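Keeping gift boxes for the next time

April 4 is too early to think of presents, my sister-in-law tells me, but the good boxes come into the house all year and I do not like to throw them out. These are my small rules for keeping them.

Which boxes to keep

Keep the stiff ones with a separate lid. Cosmetic sets often come in such boxes, and the walls are strong enough for many uses. Thin boxes which lose their shape after one opening go to the paper recycling the same day.

Cleaning

Take out every insert and paper. Wipe the inside with a dry cloth first, then with a cloth that is only a little damp. Leave the box open overnight - creams and soaps leave a smell, and a closed box keeps it for months. If the smell stays, put in a spoon of baking soda in a small paper cup and wait 3 days.

Storing

Put small boxes inside big ones, with the lids flat beside them or under them. I write the size on a piece of masking tape on the bottom, never on the side, so the tape does not pull the color off where people see it. My whole collection must fit on one shelf in the hallway closet. When it does not fit, something has to go. 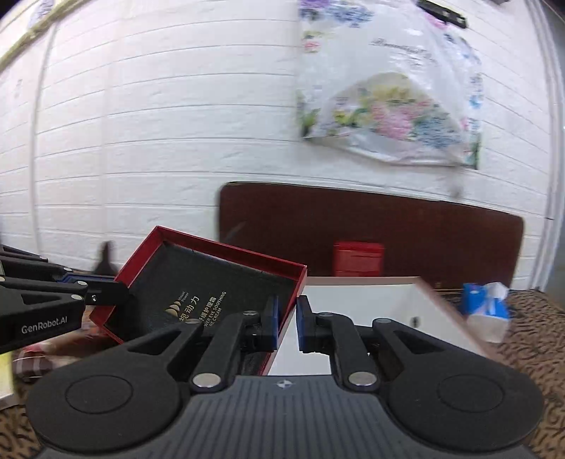 When you move a box with no lid on it, hold it by the walls and not by the lining. The lining is often only glued at the corners and it comes up quickly.

Printed text inside does not matter much. Lay one sheet of tissue paper over it, or cut a piece of plain wrapping paper to the size of the bottom. In October I go through the shelf again and choose which boxes I will use for the winter holidays.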